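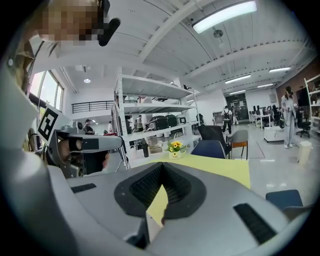 The job that month was tables. Fliron had sold a wiping and clearing package to a chain of lunch places, and somebody had to show a machine how a table gets wiped and cleared. I answered the ad because it said no experience and I had 14 years of it.

I had bused tables at Emmont, at the old place by the bridge, until they closed. So when the trainer handed me the grips and said to take my time, I asked her how much time. She said as much as I wanted. I had never heard that in connection with a table before.

You squeeze, the fingers close. You let go, they open. By the second morning I could lift a cup by the rim and set it down without a sound. By the fourth I had stopped looking at my hands.

There was a vase of sunflowers on one of the tables, and the vase was the trouble. A person wiping a table lifts the vase, wipes under it and puts it back. It takes no thought. The arm at the end of the room, which was learning from us, wiped up to the vase and stopped. Then it wiped up to the vase from the other side and stopped again.

"It's being careful," the trainer said.

"It's leaving a ring," I said.

They ran it 77 times on Monday. It got the crumbs every time. It got the ring 4 times, and on one of those it put the vase back on the floor, gently, upright, with all the water still in it.

At lunch the man from Olivach came through with two buyers. He asked me whether the thing could do my old job yet. I think he wanted a yes in front of them, and I had been paid well so far, so I thought about it.

I told him it could wipe. It could carry a cup if the cup was where it expected a cup to be. It could not tell a customer who was finished from a customer who had gone to the restroom - and it would clear both. It did not know that you do the window table first when there is a line outside. It took 7 minutes on a table I would do in one.

"But it doesn't get tired," he said.

"No," I said. "It has that."

One of the buyers wrote something down. The other one was looking at the flowers.

In the afternoon I did the vase again, over and over. Left hand lifts, right hand wipes, left hand sets down. I tried to do it the same way every time and then the trainer asked me to do it differently every time, so I did that. I lifted it high. I slid it. I held it against my chest once, the way I used to when the tray was full.

At five I put the grips back on the charger and got my coat. The arm was still running. It came up to the vase and waited, and then it closed on the pot and raised it an inch off the table, and held it there. The cloth stayed where it was.

I stood with one sleeve on for a while. Then I went out to catch the bus.

We use cookies to improve your reading experience. By continuing to browse Mets Stories you accept our cookie policy. Accept | Manage settings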